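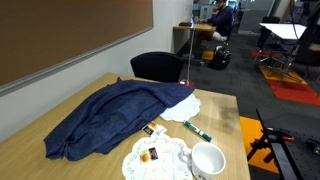 Clendolville Police Launch Free Bike Marking Nights in July

I'm Nawal Morsy, I run the property crime desk at the Clendolville Police Department, and I've been bugging my boss to let me do this for ages, so please forgive the enthusiasm. Starting Monday, we're marking bicycles for free in the lot behind the Mansour Street station. Bring your bike, your kid's bike, the one in the garage with the flat tire – we'll do them all!

Why bikes? Last year people in town reported 337 of them stolen. We recovered 63, and most of those sat in our storage room because we couldn't work out who they belonged to. It drives me up the wall. I've had folks stand at my counter and tell me their bike is "kind of blue," and I really do want to help, but kind of blue doesn't get me very far.

The marking takes a few minutes. Officer Hicham Sqalli or Officer Fathima Pramanik will stamp a short code on the frame, put a sticker over it, and type your details into our new registry, Rutine. If an officer finds the bike later (in a ditch, at a yard sale, wherever), they enter the code and your phone number comes up. Only department staff can see your information, and you can ask us to delete it whenever you like.

We tried this on a small scale in the spring with riders from the Flornix apartments. Reda Saber, who lives there and rides to work, had his bike taken from the rack and got it back through the code. "I'd already started looking at bus schedules," he told me. "Then Officer Pramanik called and asked if I was missing something."

Please bring a photo ID and, if you've still got it, the receipt for the bike. No receipt is fine, we'll have you sign a short form. Anyone under 16 should come with a parent or guardian. Scooters are okay too, but we can't mark carbon frames with the stamp, so those get the sticker only.

We'll be out there every Monday in July from 5 p.m. until it gets dark, no appointment needed. Use the side gate, the front lot is for patrol cars.

If your bike has already been stolen, come in and report it anyway, even if it was months ago. Have the serial number with you if you can find it.

Media questions go to Abdelilah Chraibi in the press office, extension 1719.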